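A few posts on the Brunholm net-zero plan, which went out for consultation on Tuesday. I have read the main text and the annexes. Short version: the headline target depends on an accounting choice set out in Annex 4.

1/ The plan says Brunholm council will cut its emissions by 656 kilotonnes over 15 years. That figure is quoted in the foreword, the summary and the press notice. None of them says what it is measured against.

2/ It is measured against a projection. The projection assumes no change in national policy, no further closure of coal or oil plant, and steady growth in road traffic. A cut against a projection is easy to enlarge. You raise the projection.

3/ Measured against actual emissions in the base year, the plan gives no total at all. The yearly figures needed to work one out are in a chart with no data table. I have asked for the table.
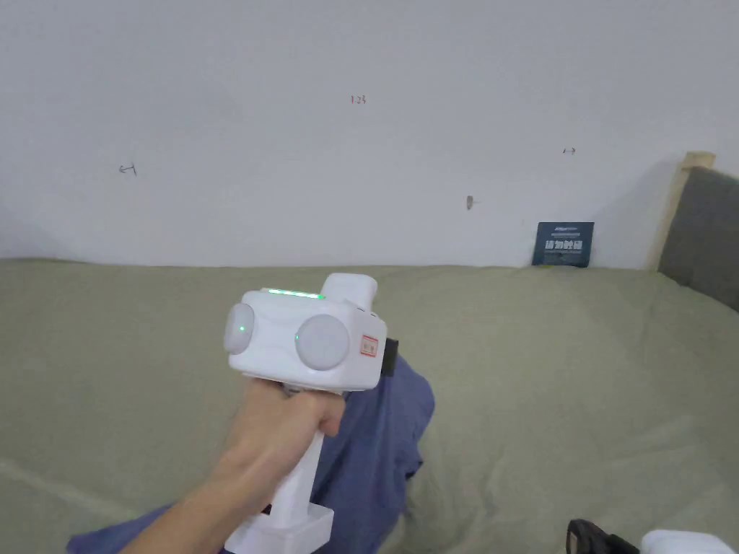

4/ The second problem is scope. The target covers council buildings, street lighting, the vehicle fleet and "influenced emissions". That last term is defined in a footnote as anything the council "may reasonably affect through planning or procurement".

5/ Under that wording the council can claim a saving when a private developer fits heat pumps that building rules would have required anyway. It need not count the emissions from the new road to the Mukuteo freight terminal, as the road is listed under "regional infrastructure" and left out.

6/ So savings from outside the boundary come in and emissions from outside the boundary stay out. A boundary should work the same way in both directions.

7/ The third problem is offsets. Residual emissions are to be covered by the Folell peatland scheme. Restoring peat is worth paying for. It should be reported on a separate line, with its own uncertainty range, and kept out of the total for cuts.

8/ The plan books the full Folell saving in year 3. Rewetted peat does not behave like that. Methane can rise in the early years after the water table comes up, and the net benefit builds slowly. The Bednárik review, which the plan cites, makes this point in its opening section.
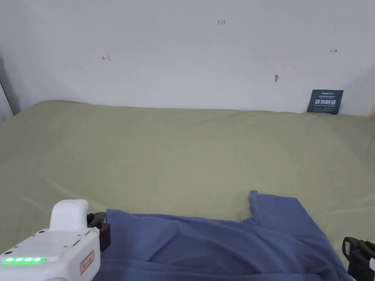

Marsh_and_Moor replied that the year 3 booking might just follow the payment date, with the carbon spread out later in the model, and asked whether the annex says so anywhere.

9/ On that reply: I looked, and it does not. Annex 4 has a single entry for Folell and no profile by year. If the model spreads the saving, the published table does not match the model, and one of them needs correcting.

10/ What I would ask for in a consultation response:
A fixed base year, with measured emissions.
The same boundary for savings and for new sources.
Offsets on their own line.
The chart data as a spreadsheet.

11/ None of this needs new work. The council's officers must hold these numbers already, or the chart could not have been drawn.

12/ The building retrofit section is sound, by the way. Costs are given per site, the order of works is sensible, and the boiler replacement dates match the asset register. It shows the authors can do this properly.

13/ The response form is on the council site under "Environment", then "Open consultations". It closes at the end of May. The box for Annex 4 is on the last page and is marked optional. Fill it in.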